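Drillorbridge, a managed IT services provider for small offices and clinics, is hiring a service desk technician (level 2). The job is full time and based at our Grarnirmont office, with part of the week worked from home once training is done.

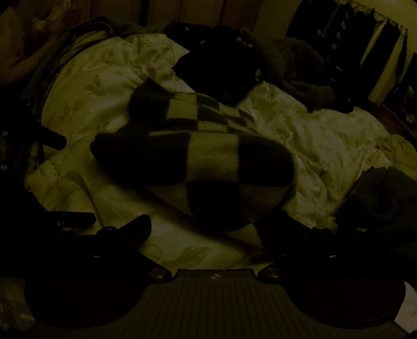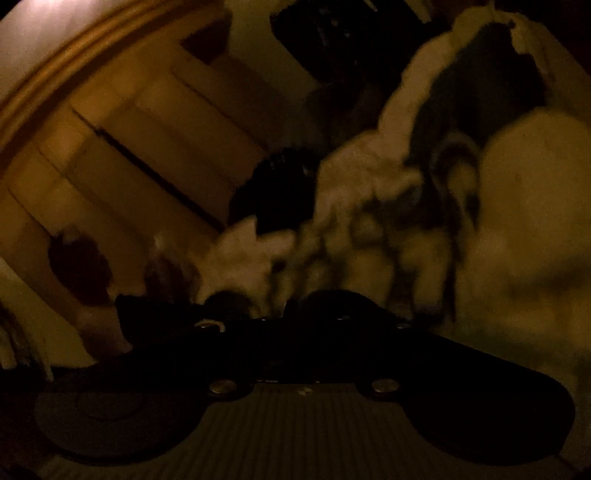

Drillorbridge Partner Bulletin, Issue 135, page 5

## Service Desk Technician, Level 2

We look after over 1,000 workstations for dental offices, accounting firms and a school district. Tickets that the first-line desk can't close come to this team. You would report to Elżbieta Kaczorowski, service manager.

**The work**

- Take escalated tickets by phone and through the portal
- Patch and monitor client machines with Stundulora, our remote management tool
- Check nightly backups and run test restores
- Set up new users, mailboxes and multifactor sign-in
- Visit client sites when a problem can't be fixed remotely
- Write up fixes in the shared knowledge base

You will be on call one week in five. On-call weeks are paid at a flat rate plus hours worked. Most after-hours calls are password lockouts and dropped internet lines.

**What we need**

- Two years on a service desk, at a provider or in-house
- Working knowledge of Windows Server, Active Directory and basic networking
- A driver's license and your own car (mileage is paid)
- Clear written English

Experience with firewalls or PowerShell is useful. We don't require a degree, and we pay exam fees for certifications agreed on with your manager. Stundulora training is given in the first month.

**Pay and benefits**

Hourly, paid every two weeks, with overtime. Health and dental coverage begin after the first month. The pay range is sent to every applicant before the first interview.

**How to apply**

Send a resume and a short note about a ticket you found hard to Sławomir Pietrzak, Drillorbridge, Kwiatkowski Building, Grarnirmont. Please put "Level 2" in the subject line or on the envelope. There are two interviews, one by phone and one at the office with a short practical test.

Posted 24 Apr 2021. Open until filled. No agencies.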